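Groltar Center for Home Organization
Photo gallery: Cables and Small Drawers
Posted 8 Aug 2024

The Groltar Center keeps a gallery of household storage tasks for the use of its members and the public. The present set concerns charging and connecting cables, which the Center's advice desk receives more questions about than any other small item. It accompanies the printed guide "Cords in Order," prepared with the Julura Library and distributed in 3,000 copies. Visitors may view the pictures in the Olszewski Reading Room until the end of September.

Drawer units of modest size are suitable for most homes. The Center recommends that cables be sorted by connector before they are put away, and that each cord be coiled separately and secured with a soft tie. 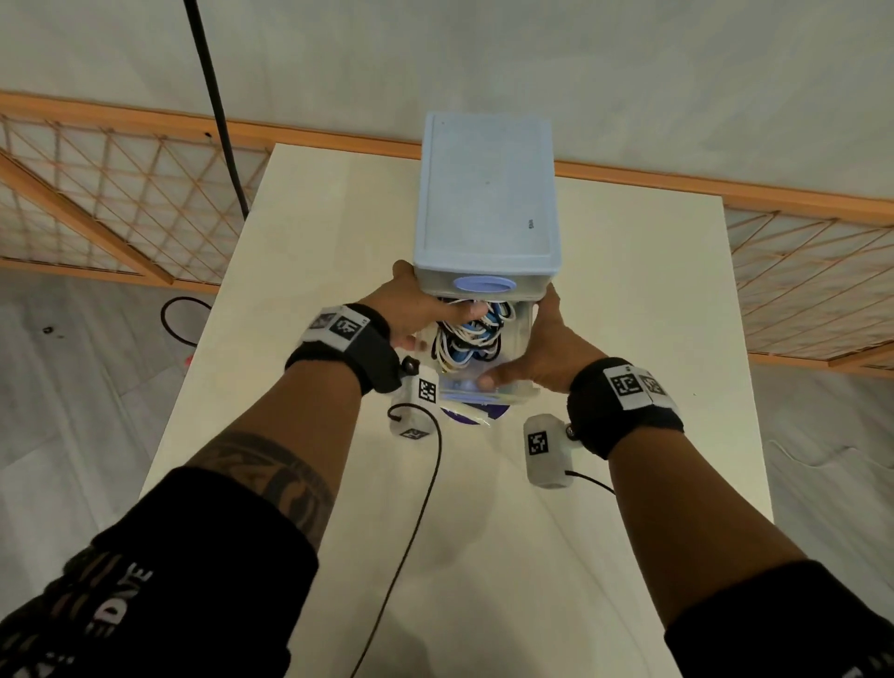 How many cables should be stored in one shallow drawer?
The guide advises no more than 40 short cords, and fewer where adapters are kept in the same drawer. A drawer that must be pressed down in order to close should be divided.

Coiled cables in white, light blue and black, in a drawer with clear, slightly frosted walls. Translucent storage allows the contents to be checked before the drawer is opened.

The guide sets out 5 groups for sorting, beginning with USB cords. Cables with damaged insulation should be set aside and taken to a collection point for electrical waste. 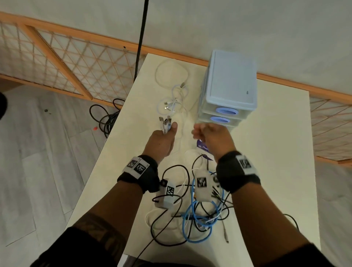

White USB cable ends held together in one hand, beside a light blue drawer unit.

Printed copies of the guide may be requested at the front desk. Large-print copies are available on request.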